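FOR IMMEDIATE RELEASE

Thursday, October 3, 2024

DUDÁS TO DELIVER DUMPLINGS, STEW AND OTHER THINGS THAT DO NOT ENJOY TRAVEL

Priltitz Street restaurant gives in after years of being asked

Dudás, the Hungarian restaurant on Priltitz Street, will begin delivering dinner next week. Regulars have been requesting this since the place opened, most of them by phone, many of them during the Friday rush.

Owner and cook Dorottya Sárközi held out for a long time on the grounds that her food belongs on a plate, on a table, within shouting distance of the kitchen. She changed her mind in July, when the air conditioning quit and the dining room became a place where even the soup looked uncomfortable.

"People kept asking if I could bring it to them," said Sárközi. "I said, you live across the street. They said yes, and it's hot."

The delivery menu is short. It has chicken paprikash with dumplings, beef goulash, stuffed cabbage, cucumber salad and a mushroom stew that has converted at least one member of the Sárközi family to vegetables, if only on weekdays. Dessert is poppy seed strudel. There is no fried bread on the list. Sárközi tested it in a closed box for the length of a normal bike ride and has declined to discuss the results. 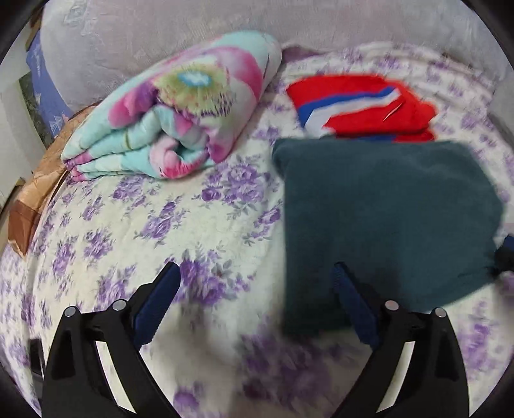 Orders will be carried by Kamix, a bicycle courier service run by Severino Casado, who has eaten at Dudás most Tuesdays for years and negotiated the contract over two bowls of goulash. Casado's riders will cover everything between the river and Lustov Park. Addresses on the far side of the park will be considered on the basis of weather, hills and how the rider feels about both.

"The goulash is easy," said Casado. "It's soup, you keep it level. The strudel is where you find out who can ride."

Sour cream will be packed on the side. Customers who want extra should say so when ordering, and customers who want the paprikash without any should expect a short call from the kitchen to make sure.

Delivery runs from 4 p.m. until the stew is gone. The fee is $3, waived on orders over $40. Orders are taken by phone only. Sárközi has looked at several apps and found that none of them allow her to talk people out of ordering too much.

The dining room will keep its usual hours, its usual chairs and its usual policy on substitutions. The air conditioning has been repaired and is said to be in good spirits.

ABOUT DUDÁS
Dudás serves Hungarian home cooking at dinner, Tuesday through Sunday. Reservations are accepted for parties of four or more. Smaller parties are welcome to stand by the door and look hungry.

Press inquiries: Please call the restaurant before 4 p.m. and ask for Dorottya. After that, she will answer, but she will assume you want dumplings.

###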